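4.3 Unloading the dishwasher and putting the plates away

This section belongs to the kitchen part of the house guide for the Telholm apartments. Please read it before you use the dishwasher for the first time. The loading and the choice of programme are explained in section 4.2, and the cleaning of the filter in section 4.5.

Before you begin

Wait until the programme is finished and the machine has given its signal. On the Rindosska model the door stays locked a short time after the signal. Do not pull at the door during this time. If it does not open after 17 minutes, switch the machine off at the wall and read section 4.7.

Wash your hands, and take a clean dry cloth from the second drawer. The cloths with the blue border are for dishes, the grey ones are for the floor. Please do not mix them.

CAUTION: After the intensive programme the plates and the cutlery can be very hot. Open the door a little and leave it so for a quarter of an hour. Keep your face away from the opening, as steam comes out at the top.

Unloading step by step

1. Open the door completely, until it rests by itself in the horizontal position. Do not lean on it and do not let children sit on it.

2. Pull out the lower rack slowly, as far as the stop. Always begin with the lower rack. If you begin with the upper one, the water which stands in the bottoms of the cups will fall on the plates below.

3. Take the plates out one after the other, from the front to the back. Hold each plate at the rim and lift it straight up between the tines. When you pull it sideways, the tines will bend with time, and a bent tine will not hold a plate any more.

4. Look at both sides of the plate. If there is food on it, put it back in the rack for the next wash. If there is only water on it, go to step 5.

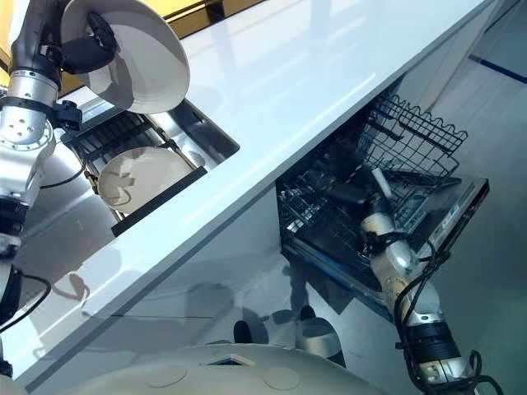

5. Put the wet plates in the drying rack. It is made to be used inside the sink, so that the water can run away and does not stay on the counter. Each plate goes upright in its own gap between the slats, like the round white one in the black rack, and the next plate is placed with one gap left free. Plates which touch each other dry badly and can get marks. If a plate wants to roll, push it a little deeper until it stands firmly.

6. Cups, beakers and other tall pieces come next. Lift them straight up and turn them over above the rack, so that the water from the bottom falls into the machine. Small pieces can be hidden between the tines, so please look also in the corners.

7. Empty the cutlery last. Take knives by the handle, never by the blade. Dry them with the cloth and lay them in the drawer, all in the same direction.

8. Now pull out the upper rack and unload it in the same manner.

9. Push both racks back. Check with your hand that the spray arm can turn freely, then close the door. When the machine will not be used for more than one day, leave the door open by the width of a finger.

Note: The drying rack has room only for a part of the plates. If it is full, dry the rest by hand and put them directly in the cupboard.

The counter

The worktop is glossy and white, and every drop leaves a ring on it when it dries. Wipe it with a damp cloth after unloading, then go over it once more with a dry one. Use only a mild washing-up liquid. Scouring powder and the rough side of the sponge make the surface dull, and this cannot be repaired.

Do not slide plates over the counter. The underside of many plates has a rough ring which is not glazed. Lift the plate and set it down.

CAUTION: Never put a hot pan directly on the worktop. Two Zukska cork mats are hanging at the side of the cupboard.

Where the things belong

Large plates: wall cupboard, lower shelf, not more than one pile of each size.
Small plates and bowls: the same cupboard, middle shelf.
Cups: on the hooks. If the hooks are full, on the upper shelf with the opening down.
Drying rack: stays in the sink when it is in use, otherwise it is kept in the tall cupboard.

The plates are from the Salehi series, order number 451 for the large size and 191 for the small size. If one breaks, please write the number on the list inside the cupboard door. You do not have to pay for a single broken plate, but we must know of it to order a new one.

If something is not right

White film on the dishes: the salt is used up. Refill as in section 4.4.
Plates still very wet after the programme: the rinse aid is empty, or the plates stood too close together.
Rack does not slide back: a tall piece is standing in the way, or one wheel has left its rail. Lift the front of the rack a little, set the wheel in again and push without force.
Bad smell: clean the filter (section 4.5) and let the 59 degree programme run without dishes.

For spare wheels and all other questions about the kitchen, ask Henrike Wiegand in the house office, in the morning until eleven. In July the office is closed, and messages can be left in the letter box beside the entrance.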